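Sorting the mixed bin, part 2

The Skukarberg bins are the worst ones to sort. Everything that has no slot elsewhere ends up in them, and by October the backlog was large enough that I set aside an evening and wrote down how I go through one.

The bin itself matters more than I expected. I used to tip everything into white trays, which was fine until a batch of pale parts came in and I missed half of them. Dark grey is better for light plastics and worse for anything black or translucent. A black part with a gloss finish shows up mostly by its rim. Small green translucent pieces are the ones I lose, so I now make a second pass along the floor with the lamp held low.
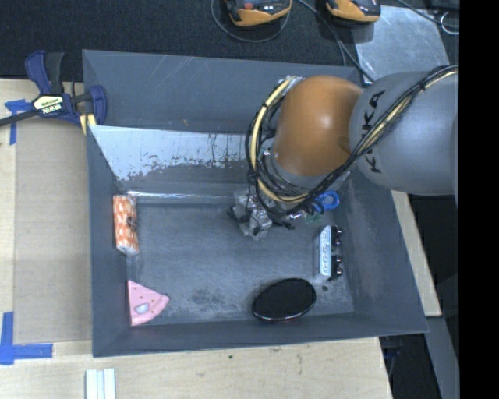 Large grey bin on the work surface. Glossy black oval at the front, pale blue and white item with the black attachments on the right, blue ring further up.

The order I use is by shape first and color last. Long, narrow items come out before anything else, especially if they have knobs or wheels on the side, as those hook onto whatever is next to them. Rings are second. Smooth ovals can wait. They slide to the wall and stay there, and they are awkward to pick up when one end is tilted.

Spacing is the other variable. I tried filling the bin to the top and sorting from the surface down, and it took longer per item than spreading a few across the floor and refilling. The Vullov lid organizer I bought for this is too shallow and has gone back in the closet.

Labels: I write the bin number on tape and put it on the short side. Bin 113 is done. Bin 1206 is next and is mostly Grimshaw leftovers, which were packed in paper and will need unwrapping before any of the above applies. Anything with no match after two passes goes in the Donus box under the bench, and I go through that one in spring.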